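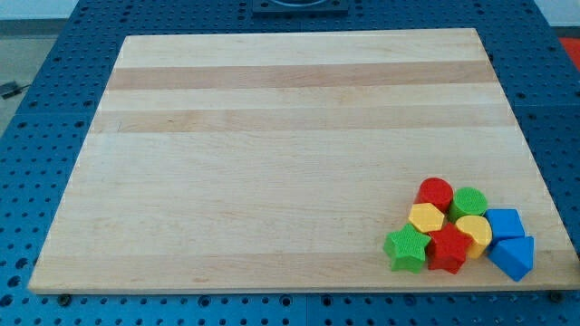 Horatero Net Monitor 6: review after a season on the Villthorpe boats

The Horatero is a sensor unit for small trawlers that reports net depth, door spread and water temperature to a screen in the wheelhouse. It also writes a catch log in the format most port offices now accept. I fitted one to a 12-meter boat working out of Villthorpe and used it from July until the quota closed.

Installation took most of a day. The hull receiver needs a clear run of cable to the wheelhouse, and the supplied length is short for any boat with the engine room forward. Lorne Lachance, who skippers the boat, ended up splicing in an extra section. The manual covers this in one line and gives the wrong wire color.

Depth readings were good. Checked against the sounder on flat ground, the net sensor stayed within a meter down to 88 meters. Door spread was less steady. On soft mud the signal dropped for a few seconds at a time, and the screen holds the last value without marking it as old. A skipper glancing at it would take the number as current. The older Jikeck unit grays out a stale reading, and I prefer that.

The log is the main reason to buy this. Each haul gets a start position, an end position and a time, and the crew adds species and weight by hand. Closed areas load from a card and show as a red outline. The alarm sounds 500 meters from the line. It can't be set any closer, so when working along an edge it goes off constantly. We turned the volume down, and I expect most crews will.

Kálmán Barta handles repairs through Szekeres, the dealer. One door sensor took in water at the charging port and was replaced under warranty in 6 days. The seal on the new one is thicker.

Battery life is given as 375 hours. We charged the sensors every trip and never tested it.

Good: depth accuracy, log export, dealer service.
Bad: stale spread readings, fixed alarm distance, short cable.

Worth fitting if your port requires electronic logs. If you only want net depth, the Jikeck costs less and has the better display.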